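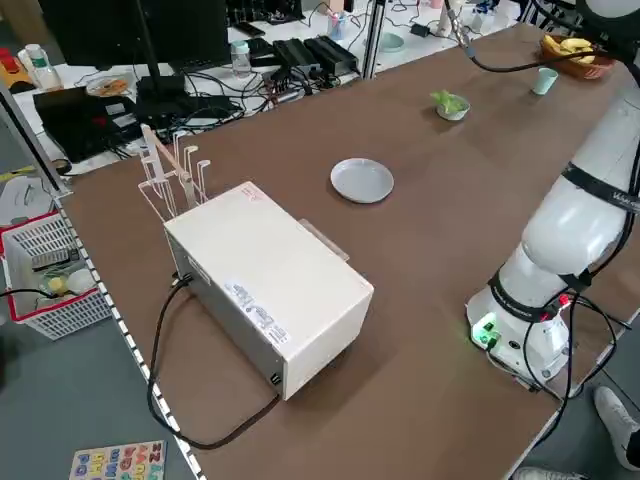 Zweiarmige Tischroboter: Semerberg rät Großküchen zur Vorsicht beim Kauf

Wer derzeit Angebote für Küchenroboter einholt, bekommt viel versprochen und wenig vorgerechnet. Die Beschaffungsberatung Semerberg legt deshalb eine Planungshilfe für Kantinen und Heimküchen vor. Sie beginnt mit den Posten, die in den Prospekten gern fehlen. 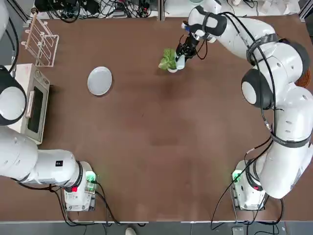
Mokport, im November. Der Preis der Arme ist nach Ansicht von Semerberg die harmloseste Zahl im Angebot. Für Einrichtung, Verkabelung und Schulung setzt die Planungshilfe 3.480 Euro je Arbeitsplatz an, für Wartung weitere 2.112 Euro im Jahr. Greiferfinger und Ersatzkabel kommen mit 1.290 Euro hinzu. Ob dem eine messbare Entlastung gegenübersteht, konnte bisher keiner der befragten Anbieter schriftlich zusichern.
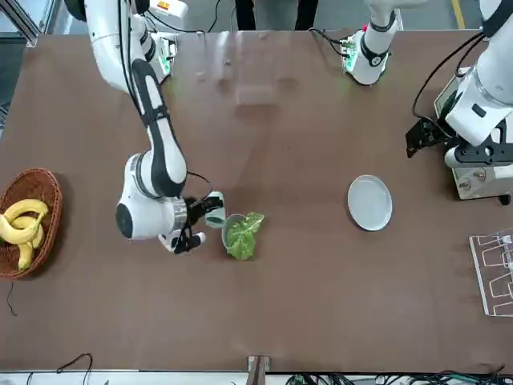
Zwei Arme, ein Teller, eine Pflanze im Becher: Arbeitsplatz mit Haushaltsgegenständen.

Semerberg empfiehlt, vor jeder Bestellung 70 Durchläufe mit dem eigenen Geschirr zu verlangen und jeden Eingriff von Hand protokollieren zu lassen. Vorführungen mit ausgesuchten Gegenständen taugen als Kaufgrundlage nicht.

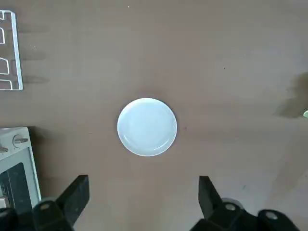
Auch Mietmodelle, wie sie unter anderem Gallegos und Wunder anbieten, ändern daran wenig. Die Raten wirken niedrig, doch Laufzeit und Rückgabebedingungen gehören vor der Unterschrift auf den Tisch. Wer im kommenden Haushaltsjahr ohnehin knapp plant, sollte die Anschaffung verschieben.

Die Planungshilfe ist bei Semerberg kostenlos erhältlich. Abdruck honorarfrei, Beleg erbeten.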